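Stories > Short Fiction > The Ferry Book

Search stories Enter title or keyword Go

The Ferry Book

The ferry from Coste to Zavach ran 6 times a day in summer and twice in winter, and my aunt sold the tickets. She sat in a hut at the end of the landing with a cash box, a heater and a ledger with green covers. Everybody who crossed went into the ledger. She didn't write names. She wrote what they carried.

"Woman, two hens," she wrote. "Man, window glass. Boy, nothing."

I found the ledgers the May after she died, in the cupboard under her stairs. The ferry company had gone under years before and had never asked for them. I took them home to Brusano on the bus, in two shopping bags, and put them on the kitchen floor. My husband asked if I meant to keep them. I said I wanted to look something up.

What I wanted was the day my mother left. I knew the year and I knew it had been before the harvest. My father used to say she went by the road, with a man from Moltov who had a truck. My aunt never said anything. When I asked her, as a girl, she gave me peppermints and told me to watch the gulls.

I started reading after supper. The handwriting was small and leaned backward, and it took me a while to get used to it. Most of the entries were dull – flour, rope, a bicycle, flour again.
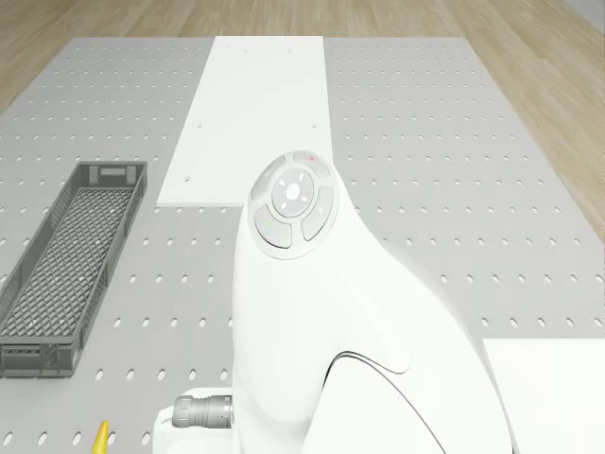 White arm, gray table, pale floor.

By midnight I had read through June. A man crossed every morning with a ladder and came back every evening without it. I checked this several times. He went over with a ladder and came home with nothing, for eleven days, and then he stopped crossing. I thought about those ladders for longer than I should have. Then I made tea and went on.

In July there was a wedding in Zavach and the whole page was cakes and chairs. Someone took a piano across. My aunt had charged it as a cow, which was the highest fare on the board, and she had written "objected, paid" in the margin.

My husband came down at two in the morning and stood in the doorway in his socks.

"Have you found it?"

"Not yet."

"Would you know it if you did?"

I said I would. I had a good idea of what my mother would have taken. There was a brown suitcase missing from the house afterward, and her winter coat, and the clock from the front room. My father complained about the clock until the end of his life. He bought another one and complained about that too.

He went back to bed. I read August.
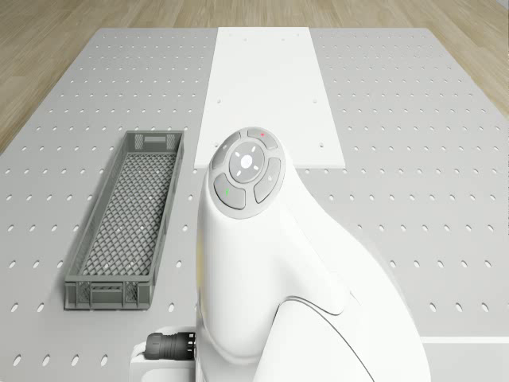

The entry was near the bottom of a left-hand page, last boat of the day. "Woman, suitcase, coat, clock." Under fare, my aunt had drawn a short line. She had let her cross for free. It was the only line of that kind I had seen in the book.

So it hadn't been the road, and there had been no truck, or the truck had been waiting on the other side. I turned the page to see whether she had written anything more. The next morning had the usual flour. A man took 100 eggs over and my aunt noted that he dropped some getting off.

I kept going because I was awake anyway. In October, on the first boat in from Zavach, I found "Woman, clock." I read it again with my finger under it. She had come back on that boat without the coat or the suitcase, carrying the clock. Three hours later, on the boat going out, it said "Woman, nothing."

I was four that October. I tried to remember someone coming to the house, and I couldn't. What I could remember was the clock in my aunt's kitchen. It sat on the shelf over her stove, with a blue plate in front of it. It had been there as long as I had been visiting her, and in all those years my father never once went into that house. He said it smelled of fish.

It was getting light. I put the ledgers back in the bags, except for the green one, and I washed my cup. The first bus to Coste left at half past six, and the key to my aunt's house was still in my coat. I left a note for my husband on the table, under the sugar bowl, and went out to the stop.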